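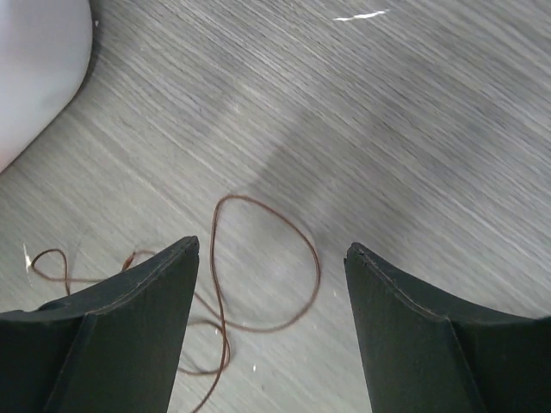 What I learned from watching the Standale township forum

I watched the whole candidate forum so you wouldn't have to, and then I watched part of it again while folding socks. If you missed it, six people are running for two open seats on the township board, and they all sat in one long row at the middle school and took turns with a single microphone that hummed whenever it got near the speaker. The recording is still up on the township page. Skip the first few minutes, it's just chairs.

The format was rough on everyone. Each candidate got 33 seconds per answer – I have no idea who picked that number – and a bell rang when time was up. By the second question you could see who had practiced at home with a kitchen timer. Dana Clodetti had. She got her whole answer on the Wolde Road culverts in before the bell, with the cost, and then sat back down looking pretty pleased.

Wenceslao Tovar got belled four times in a row, and I still think he had the best night. He's running for the first time, and he talks the way my uncle does, where the point shows up at the very end if you let him get there. On the fourth bell he just said, "Well, I was getting to the good part," and the room laughed, and the moderator let him finish. The good part was that the township has put off replacing the pump at the Lanix Street station for seven years, and he'd like to see the bids. Fair enough! So would I.

What I keep thinking about is how little of the evening had to do with disagreeing. Everybody wants the road fixed. Everybody likes the library. The one real split came over whether to move board meetings to 6 p.m. so people who commute can get there, and three of them said yes, two said they'd want to hear from residents first, and one talked about the library again.

Turnout last time was nearly 4,000, and the second seat was decided by a margin you could fit in a church hall. So if you're on the fence about voting in an off year, please go. The primary is in February, which I know is a miserable time to stand in a parking lot, but the line moves fast and there's usually coffee inside the door.

A few of you wrote to ask who I'm voting for. I've got one name settled and I'm still going back and forth on the other, so I'm going to keep both to myself for now. I did send all the candidates the same question about the pump station, and I'll print whatever comes back, in the order it arrives, without trimming it. Two have answered so far. One of the answers is very long.

If there's something you want asked, hit reply and put "forum" in the subject line so I can find it. The next one is at the fire hall, same format, and I'm told they're getting a second microphone.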